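**1/** Okay friends, so many of you asked about the pierogi casserole I brought to Teresa's that I'm just going to type the whole thing out here, a bit at a time, because my recipe card is mostly butter stains at this point and a photo of it would help no one. Settle in, I ramble!

**2/** This started with Wiesława Szewczyk, who lived across the hall from me in my first apartment and made real pierogi every October, hundreds of them, all over her kitchen and her ironing board. I helped once. I was slow and mine leaked. She patted my arm and told me to go peel onions.

**3/** So the casserole is the version for people who got sent to peel onions. Lasagna noodles instead of dough, and everything you'd want inside a pierog goes in layers. It feeds eight, or it feeds my brother-in-law Bartosz and then a few other people.

**4/** What you need: a box of lasagna noodles, 3 pounds of russet potatoes, 5 medium yellow onions (yes, five, they cook way down), a stick and a half of butter, 8 ounces of farmer's cheese, 2 big handfuls of sharp cheddar, salt, lots of black pepper, and sour cream for the table.

**5/** Start the onions first. Slice them thin, put them in your widest pan with a stick of the butter and a good pinch of salt, and keep the heat on medium-low. You want them deep gold and floppy, and that takes up to an hour. I know. Put on a podcast, call your mother, stir when you walk by. 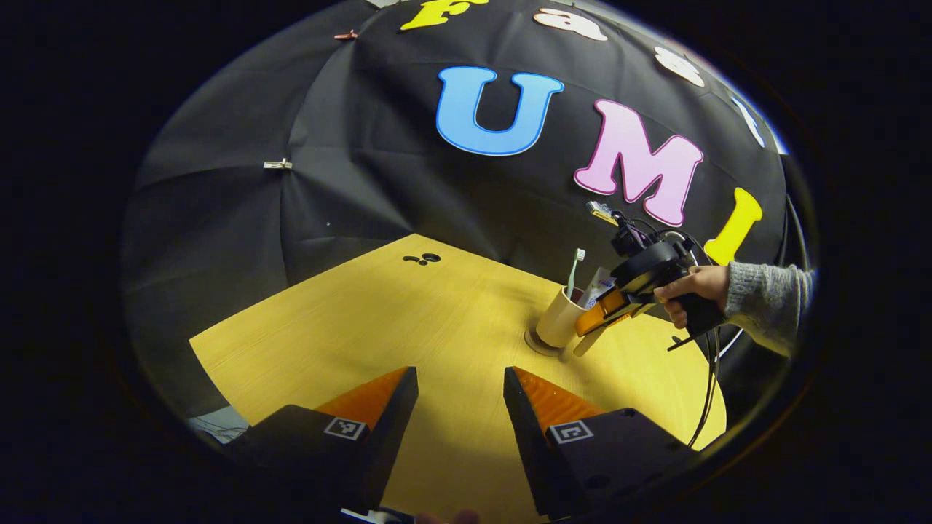
### Casseroles & Bakes

**6/** While those go, boil the potatoes until a fork slides right in, drain them, and let them sit in the hot pot for a minute so the steam gets out. Mash with the rest of the butter, the farmer's cheese and half the cheddar. Taste it now! It should be a little saltier than you think, the noodles are going to mellow it.

**7/** If you can't find farmer's cheese, Geetha Mudaliar made hers with paneer she crumbled up very fine with a splash of milk, and I had two helpings and asked for the leftovers. Drained cottage cheese works too. Ricotta is fine but a bit sweet for me.

**8/** Noodles: boil them two minutes less than the box tells you and lay them out flat on a buttered sheet pan. Do not leave them in the colander. I have done this and had to peel apart one giant noodle brick with company in the living room.

**9/** Now layer in a buttered 9x13. Noodles, half the potatoes, a third of the onions. Noodles, the other half of the potatoes, another third of the onions. Noodles again, the last of the onions, the last of the cheddar, and scrape every bit of that onion butter over the top.

**10/** Foil on, 350 degrees, half an hour. Foil off, another fifteen minutes or until the edges are brown and crackly. Let it rest ten minutes before you cut, or it will slump all over the plate (still delicious, just not a square).

**11/** Can you make it ahead? Yes, please do! Build it the night before, cover it, and keep it in the fridge, then give it an extra fifteen minutes under the foil. It freezes well too, in slices, and a slice fried in a skillet for breakfast with an egg on it is maybe better than the first night.

**12/** Ottilie, I saw your question about bacon. Yes, chop it small, crisp it up and tuck it in with the onions, and go easier on the salt in the potatoes. Sauerkraut is good too if you squeeze it really dry.

**13/** Serve with sour cream and something sharp and green, I like cucumbers with dill and vinegar. If you make it, tell me how it went, and tell me who got the corner piece!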